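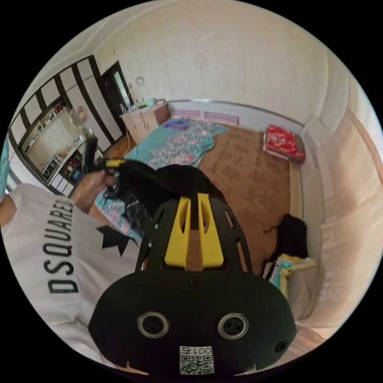
Geum gripper: status of the second build

Wed 3 April

The second Geum hand-held gripper is assembled and recording. Most of the work since December went into the jaw guides, the camera timing and the cloth trials, in that order of hours spent. The notes below cover what changed from the first build and what anyone copying the parts from the shared folder should alter before printing.

Body and cage

The housing is still a two-part shell, printed face down with the seam along the rear. The first shell was printed at the Mellonden workshop on the large machine and warped at both rear corners, enough that the screws pulled the face out of flat. The second was done at home on a smaller bed with a brim and the enclosure closed, and it came off flat. Print time went up. I did not try to get it back down.

The slotted cage above the face has been redrawn. In the first version the crossbars were too thin at the root and one cracked when the tool was set down on its nose. The bars are now thicker where they meet the housing and keep the old section everywhere else. The openings are the same size, so the old jaw carriers still drop in from the top. If you have already printed the old cage, run a bead of filler along the inside corners and it will survive normal handling. It will not survive a drop onto concrete.

The yellow parts are in a softer filament than the black ones. The color has no purpose beyond telling the two materials apart in the parts bin, and I would keep to some scheme of the kind, as the carriers look identical in both materials and only the soft ones grip cloth properly.

Jaw guides

The guides were the main fault in the first build. The jaws ran on plain printed slots, and after an evening of use there was enough dust in the slots to make the trigger stick halfway. Dry lubricant helped for a day. The second build uses steel pins in brass sleeves, pressed into the carriers with a vise. Ream the holes first. The drawings give a nominal size, and every printer I have tried closes it up by a different amount.

The return spring was also changed. The original spring rate was chosen for picking up blocks, and with fabric it was far too strong: the operator squeezed hard to hold the cloth, tired quickly and began letting go early. The replacement gives a closing force of 900 grams at the jaw tip with the trigger fully pulled, measured on a kitchen scale with a spacer under the opposite jaw. That holds a T-shirt by one layer. It holds a bath towel by the hem only. Jeans are marginal.

Trigger travel is unchanged. There is a little slack at the start of the pull that I have not been able to remove without the jaws binding when fully open, and I have left it in.

Recording

The Prasside logger board sits behind the face and writes the video stream and the jaw opening to the same card. In the first build these were two separate files with two separate clocks, matched by tapping the jaws together at the start and looking for the tap in both. That was adequate for short recordings. On longer ones the clocks drifted apart and the jaw closing no longer lined up with the fingers of cloth between the jaws.

Both streams now take their time from the board. Drift over a session of 15 minutes is below one video frame, which is as finely as I can measure it. The tap at the start has been kept as a check, and the import script refuses a file in which it can't find one. The script was rejecting good files until last week for the reason that it expected the tap in the first two seconds, and nobody starts that promptly. The window is now ten.

Card writes are still the weak point. A slow card drops frames without reporting it. The import script counts the gaps and prints them at the end, so read the last line of its output before wiping the card. I have lost one evening of work by not doing so.

Label numbers

Each body gets a printed label with a code and a number, and the import script files the recordings under that number. The calibration for a body is stored the same way. Do not move a label to a different shell when a shell is replaced. Make a new one and calibrate again, even if all the internals are carried over, as the seating of the face is never quite the same twice. Two people asked whether the label has to be the right way up. It does not. The code reads at any angle.

Cloth trials

The trials so far were on laundry: picking a garment from a heap, spreading it, folding it, putting it on the stack. They were run in bedrooms and living rooms instead of at the Mellonden bench, for want of floor space there and to get some variety in the light and the backgrounds. The count to date is 121 recordings, of which the import script passed all but 15.

Dark garments remain the difficult case. When a dark garment fills most of the view, the exposure climbs, the rest of the room washes out, and the position tracking has little left to hold on to. Locking the exposure before starting fixes the tracking and makes the cloth nearly black in the video. I have settled on a lock set while pointing at the floor covering, which is a compromise. A patterned sheet or blanket underneath works better than a plain carpet, for the tracking at least. On a plain beige carpet the position estimate wandered by a hand's width during a slow fold.

Long sleeves and loose fabric get caught in the cage openings. A clip-on cover was tried and removed again, as the cover trapped cloth at its own edge and made matters worse. For the time being the practice is to lift straight up before moving sideways. Shaking the cloth free puts a jolt through the recording that takes the position estimate several seconds to settle from.

Fans should be off or pointed elsewhere during folding. Thin shirts lift at the corners in moving air and the second fold goes wrong.

Handle

The handle is longer than in the first build and sits farther back. This moved the balance point to just ahead of the trigger finger, and the wrist holds out longer. Left-handed use is possible with no changes, but the trigger edge on that side was never rounded off and rubs after a while. File it. The corrected part is drawn and not yet uploaded.

Grirkska mount

Several readers wrote about fitting the same jaws to the Grirkska arm in place of its stock hand. The bolt pattern matches on 2 of the holes only. An adapter plate in 6 mm aluminum has been cut on the workshop router and the jaws bolt up square, but the arm has not yet been driven with them on. The added length puts the jaw tips outside the reach limits in the arm's default settings, and these need to be changed by hand before powering up. The plate drawing is in the shared folder under adapters. Countersink the holes on the arm side or the screw heads will foul the wrist joint at full rotation.

Outstanding

Upload the corrected trigger. Replace the card holder, which lets the card creep out under vibration. Write down the calibration procedure in an order that someone else could follow; the current text assumes the first build throughout and refers to a knob that is no longer there. Repeat the jaw force measurement after a month of use, as I expect the softer spring to settle.

Spare pins and sleeves are in the drawer under the small lathe at Mellonden. Springs are not stocked. Anyone wanting the new one should add a line to the sheet on the workshop door before the next parts order goes in, and say whether it is for a first or second build, as the first needs a washer under it.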